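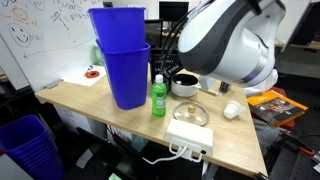
Session 2: Sorting and Clearing a Shared Table

Housekeeping and Small Spaces, evening course
Mindell Adult Learning, Room 3
Handout by Edmund Sadowski, revised 29 March 2019

Bring this handout with you. The first half is reading, and the second half is what we will do at the table. If you missed Session 1, the only thing you need from it is the rule about floors: nothing that is being sorted goes on the floor, even for a minute.

1. What we mean by a mixed table

A mixed table is one where things from several rooms have ended up together. Cookware sits next to wastebaskets, a drink bottle stands beside them, and something electrical is usually at the edge. Most people who sign up for this course have at least one such table at home. It may be a dining table, a workbench or the top of a chest freezer.

The trouble with a mixed table is that each thing on it belongs to a different job. A saucepan is waiting to be put away. A bottle is waiting to be emptied or recycled. A wastebasket is waiting to go under a desk. If you start with whatever is nearest your hand, you will walk to the kitchen, come back, walk to the office, come back, and go to the kitchen again. Students in the Roma Street group timed themselves doing it this way and spent 20 minutes on a table that should have taken far less.

So we sort before we carry. Sorting is done standing still.

2. The four groups

Put each thing into one of these groups. Use the table itself, one corner for each group.

Stays. Things that live on this table. Be strict. A power strip may stay if it is in use there. A roll of tape may stay if people at this table use tape.

Kitchen. Pans, lids, cups, jars. Keep a lid with its pan from the start. Lids that travel alone get put in the wrong cupboard, and then the pan gets used without one for a month.

Other rooms. Wastebaskets, stationery, tools, toys. If you have more than one other room to think about, do not split this group yet. You can split it at the door.

Out. Recycling and trash. This group is handled last, for the reasons in section 4.

People ask about things they can't name. Small plastic parts, caps, a nozzle from some spray bottle or other. Put them together in a cup and give the cup a date. If no one has claimed the contents by the end of the month, they go out.

3. Order of work at the table

Start with the tall things. A tall stack hides whatever is behind it and is the first thing to get knocked over by an elbow. Wastebaskets are a good example. When they are nested, carry them as a stack with one hand under the bottom one. Don't lift by the upper rim. The top one comes up, the bottom one stays, and it may or may not take something with it when it tips.

Before you nest wastebaskets, look inside the lower one. Zdzisław Malinowski, who taught this session before me, lost a set of keys that way and found them in June.

Next, glass. A glass lid lying flat is safe enough in the middle of a table and not safe at all near an edge. Move it in first, then deal with it. Pick it up by the knob and the rim together. Knobs work loose over the years – a quarter turn with a screwdriver fixes most of them – and you don't want to find out about it in mid-air.

Then pans. Turn the handle in over the table before you do anything else around it. A long handle pointing toward the place where people walk is the same hazard on a table as on a stove. Look in the pan as well. Small things get dropped into pans because a pan looks like a dish.

Then everything small.

Cables come last. Do not pull on a cable to see where it goes. Follow it with your hand. If a power strip hangs over the edge, slide it back before you start, and leave it plugged in until the rest of the table is clear. If it does have to move, unplug what is plugged into it first, then the strip itself from the wall.

4. Bottles and the Out group

Bottles cause more mess than anything else on a mixed table. They look empty, or they look full, and people guess. Take each one to the sink, open it there, and let it drain completely with the neck down. A drink left in a closed bottle will leak sooner or later, and sugary drinks leave a film that picks up dust and has to be washed off twice.
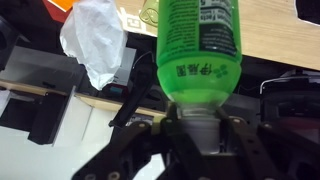
Check the cap by hand before you tip any bottle over, including one you closed yourself. A cap can sit straight on the neck and still be a half turn short. Tea stains pale wood if it gets into the grain, so keep a cloth within reach.

Once the bottle is drained, rinse it once with a little water. Ask at your own building whether caps go on or off. The rule at Mindell is caps on, but the Tomaszewski building across the street wants them off and in a separate tub.

Colored plastic is accepted in our recycling along with clear. You don't have to peel labels. People spend a surprising amount of time peeling labels.

Now the bins. Read what is written on a bin before you use it. We have had trouble in this room with small black bins being treated as general bins, and with clean bottles ending up in them. If the label says landfill, it is for things that can't go anywhere else: used tissues, food-soiled wrappers, worn-out sponges. A bin that is standing on a table is not ready for use. Put it in its place first, on the floor beside the recycling, and then fill it. Landfill and recycling bins should always stand as a pair. When only one bin is in reach, everything goes into that one.

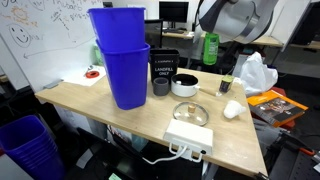
Fig. 3. Mixed table before sorting. Note the wastebaskets, the landfill bin, and the lid and pan in the middle.

5. Working in pairs

For the practical you will work in groups of 2. One person sorts and one person carries. The sorter does not leave the table. The carrier does not decide anything – if you are carrying and you disagree with where something has been put, say so, but take it where the sorter says. You will swap for the second round.

Things that will be on the practice tables: cookware, wastebaskets, at least one bottle, paper goods, and something with a cable. You are not being timed in the first round.

Points we will look at:

Did the lid stay with its pan?
Were the handles turned in?
Was the bottle opened over the sink and nowhere else?
Was the bin read before it was used?
Did anything go on the floor that wasn't a bin?
How many trips did the carrier make?

On the last point, 3 trips is good for a table this size. More than that usually means that the Other Rooms group was carried one thing at a time.

6. Wiping down

Clear the whole table before you wipe any of it. Wiping around things leaves rings and ridges, and on light wood they show. Use a damp cloth, well wrung out, and go with the grain. Dry it right away with a second cloth. Loose tissue is no good for this. It sheds, and you end up wiping twice.

Lift whatever belongs to the Stays group, wipe under it and put it back. A power strip gets a dry cloth only.

7. For next time

Choose one mixed table at home and write down what is on it before you touch it. Put each thing under one of the four groups. Bring the list. Do not clear the table yet, even if it bothers you.

Reading: the Wasatus booklet on kitchen storage, the chapter on lids and the short one after it on jars. Copies are on the shelf by the door. Please sign one out and don't take the desk copy.

Questions about the homework can go to me before class or be left in the course mailbox downstairs.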